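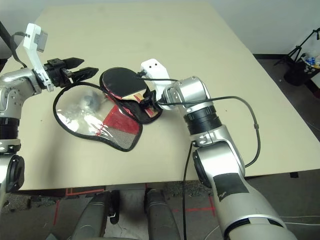

Do the people on a packing bench lose their jobs when the arms arrive?
At the site we studied, two out of 15 did, and most of the others ended up with a different job under the old title.

Student project report, Work and Technology unit
Hidayah Pillai and Pieter Chauke
January 2022

Background

Lawal is a sporting goods returns warehouse on the Tillbridge estate. People post back the things they bought in a burst of good intentions, and the returns bench puts them into a state where they can be sold to somebody else with good intentions. Bats go back in covers, paddles go back in cases, zips get closed. It is fiddly work and the pay reflects the view of people who have never tried it.

Management brought in two-armed robots for part of the bench. We spent our placement there, talked to everyone on the day shift who would talk to us, and read the shift logs, which are mostly about the kettle.

What the arms do

A paddle and its case are a fair test. The paddle is stiff, the case is floppy, and the opening is never quite where it was last time. A worker does it while discussing the footy. The robot needs one gripper on the handle, the other near the case, and a fair bit of peace and quiet. On a good day in our study the robot bench cleared 89 items. The hand bench next to it cleared 930, although it had more people on it and they were allowed to swear.

What changed for the staff

The packers on the robot bench are now called cell attendants. The title came with a lanyard. Their day is made up of laying items out, watching, stepping in when a zip wins, and writing down why. Several told us their wrists felt better and their afternoons felt longer. One woman said she used to go home tired and now goes home "sort of ironed".

Talk was the other loss. The old bench faced inward and the new one faces the arms. New starters used to pick up the tricks by watching the person opposite. They now get a binder from Usaria, the training contractor, and the binder has no tricks in it.

The two who left were both casuals whose shifts dried up. Management described this as natural movement. One has since moved to Carbridge, where she packs by hand.

Limits of our study

We saw one site and only the day shift. The night crew agreed to be interviewed and then changed rosters. We also liked the packers, which has probably leaked into the writing.

Suggestions

Turn the attendants' stools so they can see each other. Let the packers rewrite the binder, and pay them for the hours. Rotate people between the two benches each week. The site manager has agreed to try the stools in February.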